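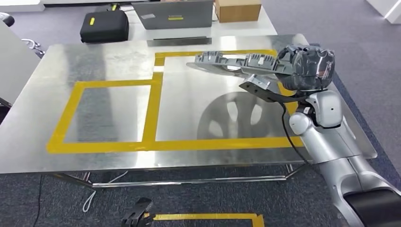 Skendov open lab, Driltby, July 5, 2019

Quick notes, typed up on the train home. Went for the software and skipped the sales talk.

Main demo was handling car trim. Yellow tape on the steel table, two zones, one bigger. Planner gets the zones as plain polygons plus a keep-out height. Shiny table = bad depth data, so they throw out any point below the table plane and fit the part model to whats left. Pose fit takes around 40 ms. Nice.

Then hubcaps. Thin rim, lots of vent slots, awful for grasp scoring. Deta (their planner) samples 270 grasps per part and drops any where a finger would land on a slot.

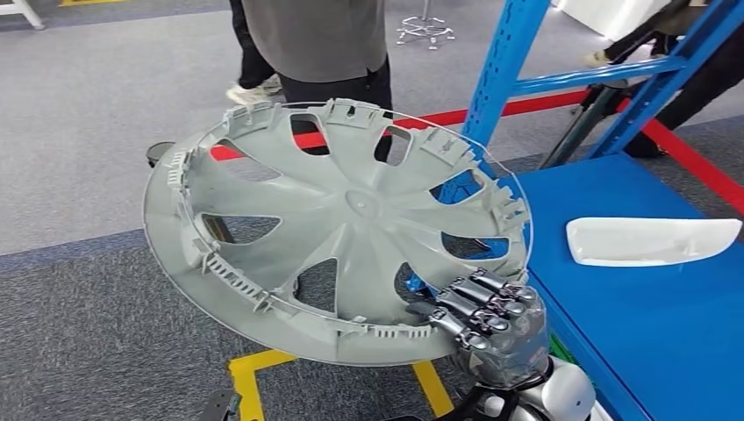 Hubcap held by the rim, back side showing, next to the blue rack.

Log viewer was the best bit. Joint torques, camera feed and planner state on one timeline, scrub back and forth. Control loop runs at 100 Hz, they want it faster. Lakatos is the replay tool, seperate install, reads the same logs. Two screens of settings, could be one.
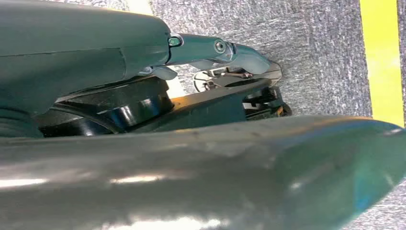 Can the planner run without the part model?
Only for simple picks. It falls back to a box fit and slows the arm down, and placing into a zone is turned off until a model is loaded.

Next open lab is in March. Bring a sweater, the AC is brutal.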